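Buying a half pig from a small farm, what do I ask before I put down a deposit?

Zistis Food & Farm Help > Buying Direct > Meat
Posted 3/21/23 by porchlight_supper

Hi all! I'm so excited about this and also a little lost. We moved out past Pristenthorpe last year and there's a farm up the road that raises heritage pigs on pasture and in the woods. They sell whole and half pigs, and they have two halves left for the spring. I stopped at the stand, had a really nice talk with the farmer, came home with a pound of breakfast sausage, and now my whole family wants in.

The price list gives a price per pound "hanging weight" and then says "processing not included." There's a deposit of $200 to hold a half, and the rest is due when the butcher calls. I've only ever bought pork at the grocery store, a few chops at a time, so I don't know what I'd be paying in the end or how much meat shows up. I also don't know if I get to choose the cuts or if it comes as a set box.

The list says "pasture raised, no antibiotics" but there's no organic seal on anything. Does that matter? I liked what I saw but I'd love to know what the rest of you ask before you hand over the money. We're four people, we cook most nights, and we have a chest freezer that's half full of blueberries and bread.

Thanks so much!

millrace_kitchen

Oh, you are going to have fun with this! We've bought our pork this way for years and I still get a kick out of opening the freezer and picking a roast.

First, the weights, which confuse everybody the first time. Live weight is the pig walking around. Hanging weight is what's left once it has been slaughtered and cleaned, and that's the number your farmer is charging on. Then the butcher cuts and trims it, takes out some of the bone (how much depends on what you order), and what you carry home in paper is less again. Our pig last fall had a live weight of 291 pounds, and when we worked out the price per pound of packages in the freezer it was quite a bit higher than the price per pound on the sheet. Still worth it to us, but do that math ahead of time so it isn't a shock.

Call the butcher yourself, before the deposit if you can. Ask what the kill fee is and whether it's split between the two people sharing a pig. Ask for the cut and wrap price per pound, and then ask about the extras, meaning smoking and curing for the ham and bacon, and sausage seasoning, and links instead of bulk. Those extras add up fast! Ours is over in Stamport and they emailed me the full list the same afternoon.

And yes, you nearly always choose your cuts. There's a cut sheet and you fill it in with your half in mind: how thick you want the chops and how many go in a pack, shoulder as roasts or ground, ham whole or in halves or as fresh steaks. If you share a pig with strangers, you each fill in your own sheet for your own side. Four people who cook most nights... I'd go with chops an inch thick, four to a pack, and more ground than you think you need. Ask for the leaf lard and the bones too. Plenty of people leave those behind and they're so good. I render the lard slowly on a weekend and my pie crust has never been better.

On thawing, move it to the fridge the night before, on a plate with a rim, and for a big roast give it a couple of days. I do all my unwrapping right next to the sink so the paper goes straight in the trash and I can wash the counter down when I'm finished.

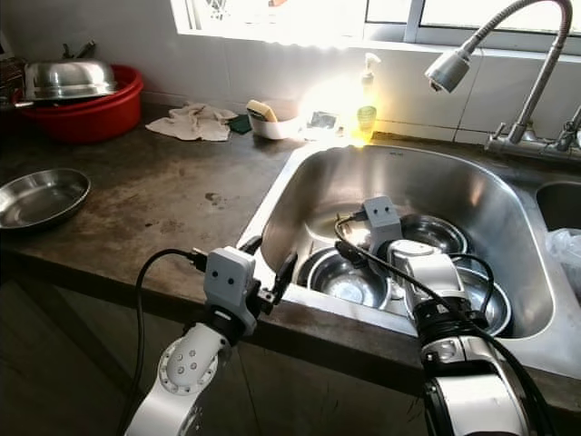
Kitchen sink and counter, bright sun.

One more thing, move the blueberries. You'll want the bottom of the freezer for the big cuts and the top for sausage and bacon, or you'll be digging every single night. Please come back and tell us how it goes!

fencerow77

Get it in writing. Deposit, price, rough date, and what happens to your money if the pig dies or the butcher date moves. That's all I'd worry about.

Bacon comes later than the rest at our place because of the cure. Plan on 2 trips.

second_cutting

I raise a few pigs myself, so I'll take the label part, which I love talking about!

"Pasture raised" can mean a lot of different things from one farm to the next, so the best thing you can do is ask to see where they live. You've got a farm up the road, go for a walk! Ask how often the pigs get moved, what's in the feed and where it's bought, and what they do when one gets sick. I'd want to hear that a sick pig gets treated and then sold some other way. Plenty of small farms skip the organic paperwork on account of the cost, and some of them feed organic grain anyway. Others don't, and the pork can still be wonderful. Just ask, most of us are thrilled when somebody wants to know.

Ask about the breed too. Heritage pigs often carry more fat, so you may see a thick cap on the chops and a fattier belly. Cook those chops gently and let the fat brown on its edge first. If your family likes things lean, tell the butcher to trim closer and put the trimmings in your sausage.

Half a pig is a great size for four. I'd grab one of those two before somebody else does.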